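遥操作示教拆CPU/装CPU,录了186条还是抓不稳插不准,求指点

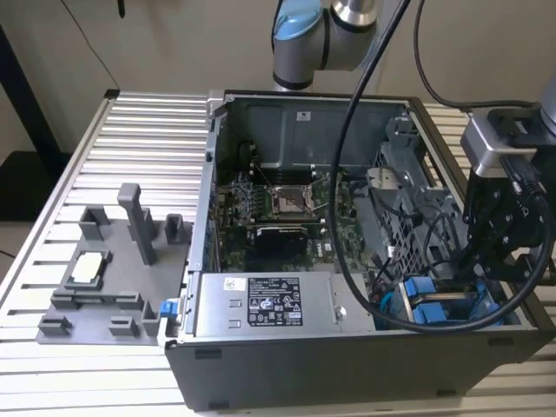

工位现状,CPU放在左边打印的料盘里,机箱平躺,插座压杆已抬起

任务很简单:从料盘里把CPU拿起来,放进主板插座,压杆先不管(后面单独做一个任务)。两条臂,多指手,遥操作用的是Timov那套主手,人坐旁边看屏幕操作。

目前录了186条,成功的都留着,失败的删了。训出来的策略,伸过去没问题,抓起来一半一半,放到插座上方就开始抖,来回找,找不到就松手。CPU掉在主板上好几次了,插座的针估计已经废了,心疼。

想问几个:
1 数据是不是太少?要再录多少
2 这种精细的活是不是应该改成拖动示教(手把着臂走),遥操作手感实在太差,没有力反馈
3 料盘是自己画的,CPU躺在方槽里,手指下去很难捏到边,要不要改盘
4 线缆会晃到机箱上面,对视觉影响大不大

操作的人有两个,一个是我一个是实习生,风格不太一样,他喜欢从侧面绕过去,我是直上直下。不知道有没有关系。月底要给人看,比较急,谢谢各位

补充一下:相机是固定的,就上面这个角度,手腕上没装。频率应该够,没丢帧。

flavi_老用户
先说结论,别急着加数据。186条做这个任务不算多但也不至于抖成这样,问题大概率在数据本身。

两个人两种走法,这个影响很大。同一个位置,一半数据往左一半往上,策略学出来就是中间值,或者来回跳,你看到的"抖"很可能有这个成分。把你俩的分开训一下,一个晚上的事,先看看哪份好。之后定个规矩:抬到多高、从哪边进、在插座上方停多久,写纸上贴屏幕边上,谁操作都照着来。

还有就是失败的别全删。插偏了,人抬起来一点重新对,然后放进去,这种最值钱,策略就缺这个。我们之前用Flavitell的臂做插内存,专门补录了一批"故意放歪再纠正"的,比再录一堆顺利的管用多了。注意故意放歪那一段要剪掉,只留纠正的部分,不然它连放歪也学了,别问我怎么知道的。

手腕相机必须装。你这个固定角度看整个机箱,插座在画面里才多大一点,差1毫米根本看不出来,人看着屏幕都费劲,策略凭什么看得出来。而且臂一下去手自己就把插座挡了。装了以后操作的人也只看相机画面操作,不要偷瞄实物!你偷瞄了,等于用了策略没有的信息,录出来的数据它学不会。

料盘要改。方槽两侧开缺口,让指尖能下去,或者底下垫高一点,让CPU露出来半个厚度。我看你盘上立着好几个柱子和块,中间那根挺高的,手指多的话下去容易蹭到,没用就砍掉或者挪远点。改完盘以前的抓取数据基本就不能混着用了,所以要改趁早改,别录到五百条再改。

线缆,晃是其次,主要是那根粗的从机箱里面上方绕过去,每次位置都不一样吧?扎带捆到臂上,留够关节转的余量就行。

针脚这个,练习阶段换块报废主板,二手市场论斤卖的那种。CPU也用坏的,外形一样就行。

路过的焊工
拖动示教啊,老办法好用。Shetty的控制器上有个按钮按住就能拖,走一遍记点,回放重复精度比你那个学习的高多了。CPU位置固定插座位置固定,要什么神经网络,记6个点完事

pellham售后转研发
楼上说的拖动只适合机箱每次摆得死死的情况,楼主这个机箱看着就是直接平放在型材台面上,没看到夹具(也可能有我没看清),挪一点点记的点就全废了。而且手把着臂拖,手指那头怎么办,多指手没法一边拖臂一边捏,还得另一个人按,更乱。另外人的胳膊会进画面,训视觉策略的话数据就脏了。

折中的做法我们试过,能用:
大范围移动+抓取还是用遥操作录
到插座上方以后,最后那一小段切到慢速档,主手比例调小,手动一大截臂才走一点点。手感差一多半是比例的问题,跟力反馈关系没那么大
最后往下放那一下干脆不学,写死,慢慢下降,腕部力超过阈值就停,抬起来,小范围螺旋找一圈再下

这种插座CPU是放上去的,不用使劲压,位置对了自己就落进去了,所以力的阈值设小点。方向别忘了,角上有三角标,每次放进料盘的时候朝向要统一,录之前检查一遍。我们有一批八月录的数据就是有人放反了,混在里面两周才发现,气死

给人看的话先把台面固定死,机箱四周加挡块,能救不少成功率。长期还是听一楼的,先统一走法再装腕部相机

对了你那个松手,看下夹爪动作是不是录的时候有延迟,手指指令和臂的时间戳没对齐的话,经常就是还没到位先松。对一下日志就知道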